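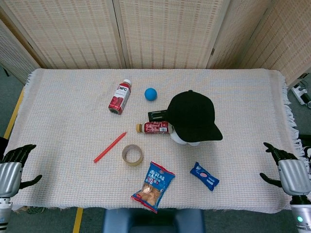
Posted by tablehand_Cekau in Setup and maintenance
Last updated: September
Print this page | E-mail this page

Our two-handed cell at Sendlow keeps catching its fingers on the tablecloth when it goes for flat things. Packets are the worst, and the tape roll isn't much better. The cloth has a waffle weave and a fringe at the right end. Grip force is set to 50 on both hands. Should I change the cloth or the settings?

Breltlow_bench
Cloth first. A waffle weave gives fingertips something to snag on. If you want to keep it, pull it tight, clamp it under the tabletop and fold the fringe under. Then redo the table height with the cloth on — ours was taught on bare wood and every low grasp went too deep. Raise the approach a millimetre at a time until the snagging stops.

gripfix
just turn the force down

Salcedo tech
Force won't help if the fingers are already in the weave. Check the fingertips for worn spots and pick out any lint at the joints, power off. We do ours every 600 cycles. Keep the folding screen behind the table in the same spot too, if your head camera was calibrated with it there.

Comments

Clamping worked for us. Re-check the height after washing the cloth — ours shrank.

What glue for a loose fringe?

Hem it, don't glue it.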